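About Netix Hat Works

We make, block and repair hats in a narrow shop on Mancuso Street, between a locksmith and a place that has been "opening soon" for as long as we've been here. If you can see a hand-lettered sign with a fedora that looks more like a gravy boat, come in. We painted it ourselves. We are better at hats.

Netix started with a head that measured 24 and a half inches and a department store that topped out well short of that. After enough salesclerks had suggested a visor, our founder bought a used steamer and two wooden blocks and began ruining felt at the kitchen table. It took 20 bodies to get one that could be worn outdoors. That one hangs over the register and is not for sale, though people rarely ask.

These days we sell fur felt in winter, straw from April on, and wool caps all year to customers who find a brim too much of a commitment. Our house shape is the Skonovano, a short-brimmed thing with a teardrop crown that suits round faces and forgives long ones. The Ploritz is wider and a little theatrical. You'll know if it's yours. Your spouse will know sooner.

Repairs

We clean, re-block, replace sweatbands and ribbons, and steam out whatever your suitcase did. The ledger has 1,338 repairs in it so far, and a good share of those were sat on. We don't judge, but we do write down the cause. Most jobs take two weeks. Moth holes take longer and may end in a frank conversation.

Fittings

Walk in any afternoon except Tuesday, when the shop is closed and we are out back with the steam up and can't hear the bell. A fitting is free and takes as long as you need. Bring the coat you wear most. Leave the friend who laughs at everything in the car.
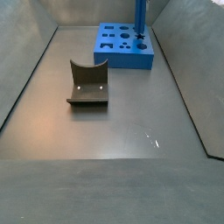 Shipping and Returns

We ship in a proper hat box. If it doesn't fit, send it back unworn within 20 days and we'll stretch it, swap it or refund it. Hats that have been to a wedding count as worn.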